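Sorting play dishes when the cups and plates don't match

Posted by Roltammont, November 6, 2024

I have inherited a mixed lot of children's play dishes, mostly plates and cups in pale colors, plus some play food. The cups have handles and do not nest. At present everything goes into one deep bin and comes out in a heap. I want a fixed layout on one shelf, 14 inches deep, that a child can restore without help. Should I sort by color or by shape? Also, does it matter what surface the sorting is done on?

Canpolat

Shape first. Color sorting fails as soon as a piece is replaced with a different shade. Use 3 shallow trays: flat pieces, pieces with handles, food. Stack plates by diameter with the largest at the bottom. Set cups upright in a single layer with the handles all turned one way, or they will catch on each other when the tray is pulled out.

For the surface, a plain one in a strong contrast to the dishes. Pale lavender is easy to find on either white or black. A cloth cuts down on noise but should be pulled flat before stacking, as a plate laid over a fold will rock.

Lavender turns up in both of these, first a plate on a white surface and then what looks like the rim of a plate or bowl near black cloth.

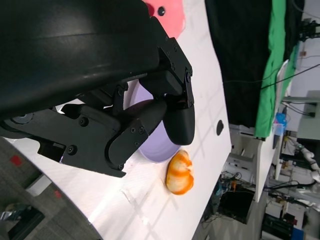
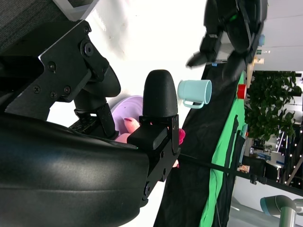 Hülya Dağdelen disagrees on the cloth and writes that in her experience light cups tip over on fabric whether or not it has been smoothed. She sorts on a bare table and puts a towel under the trays only. She also keeps small cups apart from the larger ones, in a box with a lid, and limits each tray to up to 14 pieces.

The shelf depth given should take 2 trays front to back if they are under 7 inches each. Measure with the rim included.

Braden

just use a dish rack. plates in the slots, cups on the pegs. we did this in May and it has held up fine, food goes in whatever bowl is left over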